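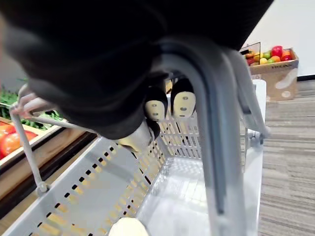 Speaker notes: Amarachi Ogbonna, Rallthorpe - equipment planning session, August

Start with the budget line, then the robot. Most buyers do it the other way round and run out of money at the hands.

A shopping basket is a useful test load. The handle is thin, the walls are slotted and the weight changes as it fills. Ask the supplier to quote for the arm and the end effector separately. At Sturstead we had one combined price and could not compare it with anything.

Sleeves: treat fabric arm covers as consumables. Put them under running costs, with finger pads. Our allowance is seven per cent of purchase price a year. Relisen quoted for pads in packs of 50; check shelf life before agreeing.

Pause for questions on leasing.

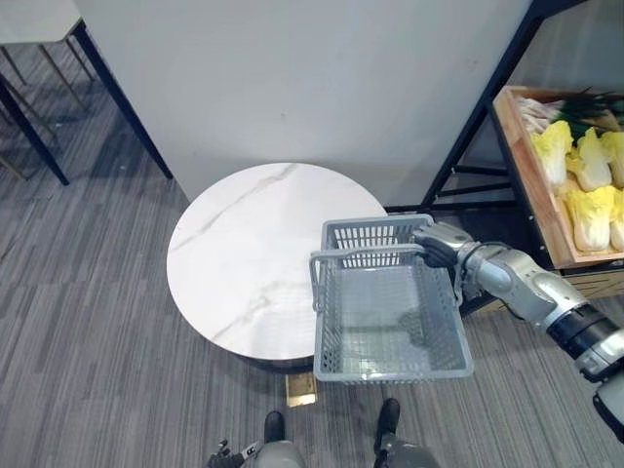
Floor space comes next. Measure aisle width with the arm out and the basket in hand - the data sheet gives the standing footprint only. Carpet needs its own line in the trial plan. Do not accept results from a hard floor.

Trial length: we ask for 1000 pick cycles, on stock of mixed size and firmness, before the second payment. Lawal Akande's template has 23 acceptance items. Cut the ones that do not apply, and date the cuts.

Spares: one complete hand on site. Delivery from Ó Gríofa took over seven weeks.

Last slide is the payment schedule. Leave it up during questions.

Comments (3)

Orhun Taşdemir
Does the seven per cent include calibration?

Amarachi Ogbonna
No, calibration is under the service contract.

Tamunoemi Okafor
Please post the template. The link in the handout is dead.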